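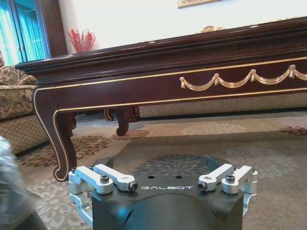 # About Akus

Akus is an independent research and advisory group that works on water use in geothermal energy. We study how much water a project needs, where that water comes from, and what happens to it after it has been used. Our clients are county governments, tribal utilities, power cooperatives and developers in dry parts of the western United States.

We have been doing this for 19 years. The group began as a two-person consulting office that tested wells for ranchers and small towns. When geothermal developers started leasing land in the same valleys, the towns began asking what the new wells would do to the old ones. Those questions became most of our work.

## What we do

Most of our projects fall under one of the headings below.

**Basin studies.** We measure groundwater levels, spring flow and water chemistry before a project is built, and keep measuring after it starts up. A baseline normally covers at least one full year, so that spring runoff and late-summer pumping are both in the record.

**Cooling reviews.** A geothermal plant can be cooled with water, with air, or with a mix of the two. Air cooling saves water but cuts output on hot afternoons. We model each option using local weather records and give the client the numbers side by side.

**Permit support.** We prepare the water sections of permit applications and review applications written by others. We don't do both for the same project.

## How we are organized

Akus has a staff of 23, including hydrologists, geochemists, two drilling engineers and a small data group. Field crews work out of a shop with a sample lab attached. Routine chemistry is done in the lab, and isotope samples go to outside labs.

Plesico is our monitoring arm. It installs and maintains the sensors used in long-term studies and has its own field manager and budget. Plesico also takes on work that has nothing to do with geothermal energy, mostly stream gauges and irrigation wells.

Skikeo is the database where our readings are kept. Clients get a login and can download their own data at any time, in plain text files. Where a client agrees, the readings are also open to the public. Depth-to-water records from more than 100 wells are available this way, some of them going back to our first years.

## The Mendes project

Our longest-running study is in the Mendes basin, where a geothermal plant shares an aquifer with alfalfa farms and one small town. We track production wells, injection wells and shallow domestic wells there, along with a group of warm springs on the east side of the valley.

The study is paid for jointly by the plant and the water district, and both receive every report on the same day. The annual report comes out in March. Past reports are posted in full, including the one we had to reissue after finding a calibration error in 3 of the pressure sensors. The corrected figures are marked in the tables.

## Who pays for our work

All of our income comes from contracts and grants. We don't hold shares in energy companies, and we don't accept fees that depend on whether a project gets approved. Clients may comment on a draft report – their comments and our replies are printed in an appendix.

## Working with us

Small towns and domestic well owners can ask for a first review of a nearby project at no charge. Send us the project name, the county and any well logs you have. Older logs are often on file with the state engineer, and we can help you find them.

We hire seasonal field staff each spring. The work involves long drives, early starts and carrying equipment over rough ground. Openings are posted on the jobs page along with pay rates.

Page last updated 2025-05-21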